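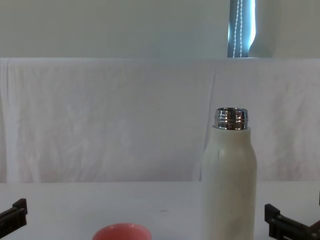 Background and Voice Performers Wanted for Stop-Motion Feature "Florkon"

Drekham Puppet Pictures is making its second feature film, and we need voices! Lots of them. Florkon is a stop-motion comedy set in a seaside town called Rumville, where every resident is convinced that the lighthouse is giving them advice. The lead roles are cast, but a town needs townspeople, and we would love to hear from anyone who can shout, mutter, gossip, hum off-key or sell a fish convincingly.

What we're looking for

We have 23 small speaking parts open, plus a crowd group for the market, the ferry and the big storm sequence. Most of the small parts have between one and five lines. A few have more, including the ferry captain (gruff, any gender, has to be able to whistle), the twins who run the bakery, and a very old goat with strong opinions.

You don't need an agent or any past film work. Our first film used a school bus driver as the town mayor and we still quote her lines around the workshop. If you have acted on stage, read audiobooks, called bingo or done puppet shows for kids, tell us about it. If you haven't done any of that, apply anyway.

We are open to all accents. Rumville is a port, people have washed up there from everywhere, and it should sound like it. You must be 18 or older for the speaking parts. Kids from age 8 can join the crowd group with a parent or guardian present the whole time.

What the work is like

Voices are recorded before animation starts, so the animators can match the puppets' mouths and bodies to what you do. That makes the sessions a lot of fun, and it also means that your odd little pauses may end up on screen as a raised eyebrow or a dropped sandwich. Wear quiet clothes (no jangly bracelets, no squeaky jackets) and eat something first. Microphones pick up stomachs.

Speaking parts will be called in for one or two half-day sessions at the Tomaszewski Building, second floor. There is an elevator at the back entrance, off the loading lane. Crowd sessions run in the evening, from 6 p.m. to 9 p.m., with a break for soup. Recording takes place in April.

Three of the speaking parts include some singing. It's sea-shanty singing, the kind where enthusiasm counts for more than pitch, and our music team will send you a practice track well ahead of time. Please say in your application if you'd rather not sing at all. That's completely fine and won't affect your chances for the other roles.

Pay

Speaking parts are paid a flat fee of $1,000, which covers your sessions and one pickup call if lines change later. Crowd performers are paid by the hour and get a screen credit too. Local travel is paid back when you bring your receipts.

How to apply

Record yourself on your phone, no longer than two minutes. Say your first name and where you live, then do these:

1. Tell us about a time you got lost. Use your own voice and don't write it out first.

2. Read this line three different ways: "The lighthouse told me to sell the boat, so I sold the boat, and now the lighthouse won't even look at me."

3. Make the noise of a crowd in a bad mood, all by yourself.

Send the sound file through the casting form on the Drekham website, along with a phone number or email and any dates in April when you can't come. Video is not needed and we won't watch it, so please send sound only. Phone quality is good enough.

We had 4,000 recordings for our first film and we listened to all of them, so give us a little time. Everyone gets an answer, including the people we can't use this time. Callbacks are done in small groups with the director in the room, and we'll send you the pages beforehand so there's no cold reading.

Access

If you need large-print scripts, a sign language interpreter, a seated microphone or extra breaks, put it on the form and we'll set it up. Blind and low-vision performers can have lines fed through headphones.

Questions about the goat go to the same form. We get a lot of them.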